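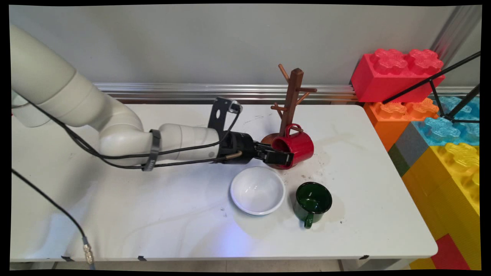 Mug tree, red mug, green mug and the white bowl on the white table.

Apr 5, 2018

Mug tree, second round. The aim today was to settle on the peg angle and decide if the base needs to be heavier before we make more of them. Rongrong Lu had the notes from the first round, so I am working from those and adding to them.

The tree is the dark one, with six short pegs at different heights. The light one is put away until we have a decision on the finish. Dark shows dust in the corner where the peg meets the post, and a brush gets it out but a cloth does not. Worth a line on the care card.

Mugs used: the red ceramic and the dark green. Both are from the Prunik set. The red one weighs 300 g on the kitchen scale. The green one was not weighed, I will do it tomorrow. The white bowl is the Jallia one and it belongs with the next job (see further down).

Hanging order. With one mug on a low peg and nothing opposite, the tree stands fine as long as the mug goes on gently. If you let the mug drop the last bit onto the peg, the base rocks. It did not go over today, but I would not want to see it on a shelf above a sink. A mug on the opposite side first makes it much steadier. People at home will not think about the order, so the tree has to stand up with any one peg loaded.

Low pegs. These are the awkward ones. The mug has to come in on its side with the handle up, and there is not much space between the body of the mug and the base. The handle finds the peg easily enough if you come in level. If you come in from above, the rim touches the post first and you have to back off and start over. I did it 8 times on the same peg and touched the post on the first tries, then got the knack of it. Rongrong did it cleanly from the start, but she holds the mug by the body and I hold it by the handle. Should try with someone who has not seen it before. Kazimír Kollár has offered.

High pegs. No complaints. The angle is enough that the mug settles back toward the post by itself.

Peg finish. After the last coat the pegs are a little slick. A glazed handle slides down to the post with a small click, which I do not mind, but Rongrong thinks it will mark the wood in time. We looked at the pegs with the lamp and could not find a mark yet. She wants to sand the top side of each peg with 300 grit and leave the underside as it is. I will do two pegs that way and leave the other four alone so we can compare.

Base. Options as they stand:

- Same diameter, thicker disk. Looks a bit clumsy but is the least work.
- Wider disk, same thickness. Takes up room on the counter and the low mugs hang over it even more.
- Steel washer let into the underside, 200 g, with felt over it. Kazimír's idea. More steps, but the shape stays the same from outside.

I lean toward the washer. Need to ask at Flellero what they have in that weight, and if the hole in the middle matters. Felt should cover the whole underside and not just the ring, otherwise grit gets in and scratches the counter.

Table. The white top has smudges on it again, mostly where the mugs get set down. Dish soap does very little. Baking soda paste took some of it off last time, left on for 4 minutes and then wiped with a damp cloth. Do not use the green pads, they dull the surface. I did not clean it today because we were going to put everything back out anyway.

Next job, the bowl. We want to know if a bowl can sit in front of the tree for teaspoons or sugar and still leave room to get a mug off a low peg. On first look the Jallia bowl is on the large side for it. The small Lü bowl is probably the better fit, but it is still in the box in the cupboard under the window.

To do:
Weigh the green mug
Sand two pegs, mark them underneath in pencil
Call Flellero about washers
Get the Lü bowl out
Ask Kazimír to hang mugs without showing him how first
Baking soda - nearly out, buy more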